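2장. 구매 전 계획

2.1 예산 잡기
1. 양팔 작업대 견적을 받을 때는 팔 두 대 값만 보지 마십시오. 그리퍼, 케이블, 프레임, 트레이는 대개 견적서 뒷장에 삽니다.
2. 소모품 항목을 따로 만드십시오. Manole 작업대 기준으로 덮개 종이는 한 롤에 28미터입니다. 싸다고 빼면 결재를 한 번 더 올리게 됩니다.
3. 예비 케이블에 최대 400유로를 배정하십시오. 케이블은 팔보다 먼저 지칩니다.

참고: Torketeo 트레이는 주문 제작품입니다. 9월 납품을 원하면 2021년 5월 15일까지 도면을 보내십시오.

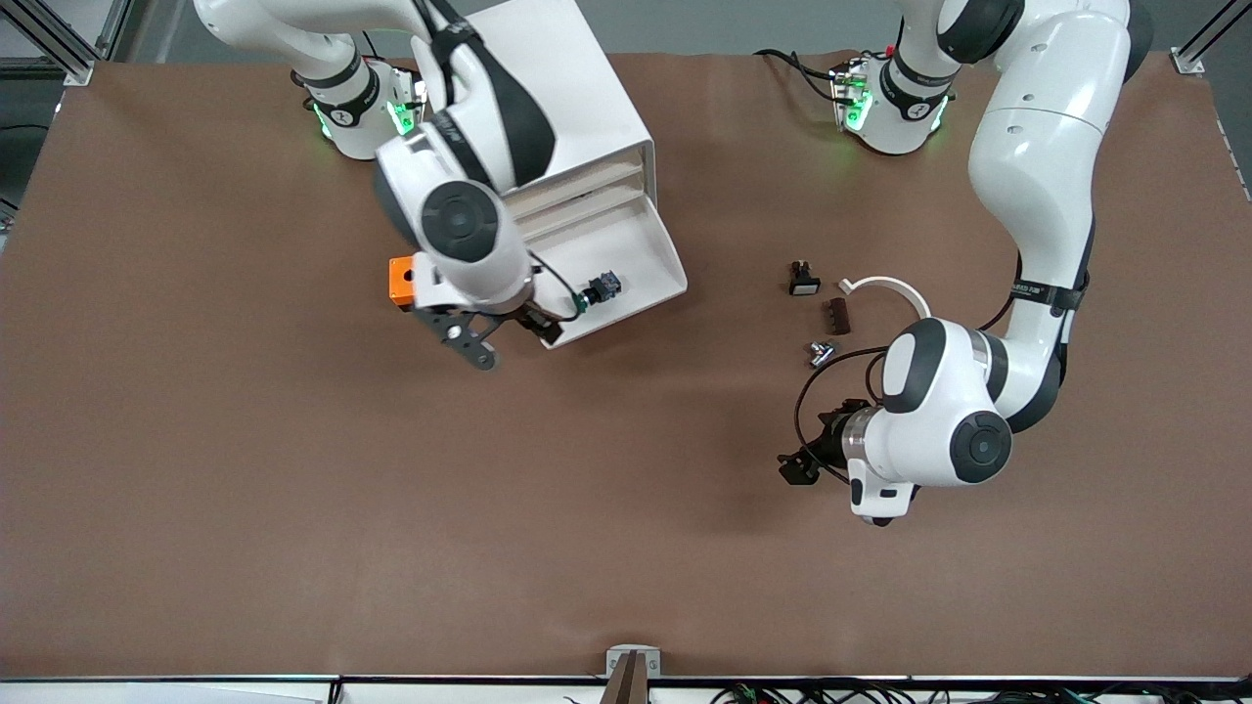
2.2 공간 잡기
4. 팔이 닿는 범위 바깥으로 300mm를 더 비워 두십시오. 카탈로그의 설치 면적은 팔이 얌전히 접혀 있을 때의 이야기입니다.
5. 버튼이나 나사 같은 작은 부품을 다룰 계획이면 부품함 자리도 도면에 그려 넣으십시오. 커피잔 자리는 그리지 않습니다.
6. 배선은 작업대 뒤쪽으로 빼고 통로를 가로지르지 않게 하십시오.

주의: 비상 정지 장치는 선택 품목이 아닙니다. 예산이 모자라면 도색을 포기하십시오.

발주서는 Brurthorpe 구매 창구의 Nanna Ásgeirsdóttir 앞으로 보냅니다. 품번이 빠진 발주서는 그대로 반송됩니다.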